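April 25, 2026

Bench day, all of it on the memory task. I wanted a number I could defend before Harish Kulkarni's review, and I now have one, though it is lower than February's.

Set-up as before: open desktop case on the bench, board in place, both slots to be opened, module out, module back in, latches closed. 50 runs, abandoned after 49 when the controller dropped its connection and I could not face the homing routine again. Complete cycles: 16. Latch opened but module not seated: 13. The rest failed before touching anything that mattered, mostly on approach.

Meenakshi Naidu does the same job in under a minute with her thumbs, while talking. She pointed out that she never looks at the latch. She finds it by feel and pushes until it gives. Our force threshold is set so low, to protect the board, that the finger stops at the first resistance and reports contact with the latch when it may be contact with anything. Raised it one step after lunch. Slightly better, not enough runs to say.

Cables are the other half of it. The planner treats them as solid, so a loop of power lead that a person would brush aside becomes a wall, and the arm takes the long way round or gives up. Delyth Prosser wants them tied back before each run. I said a repair shop will not do that for us. Left unresolved. 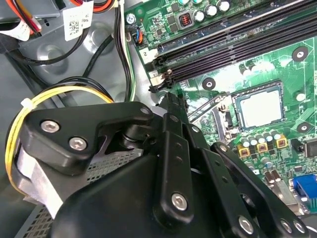
Finger link on approach, tip just below the memory slots. Power cables looped to the left.

Siltar rang about the trial at their counter. Told them dusting out and lid screws, possibly, by autumn; memory, no. They asked about folding towels for the hotel side and I said no to that too.

To do: log the threshold change, re-run slot 2 on its own, order finger pads, answer Bhavana.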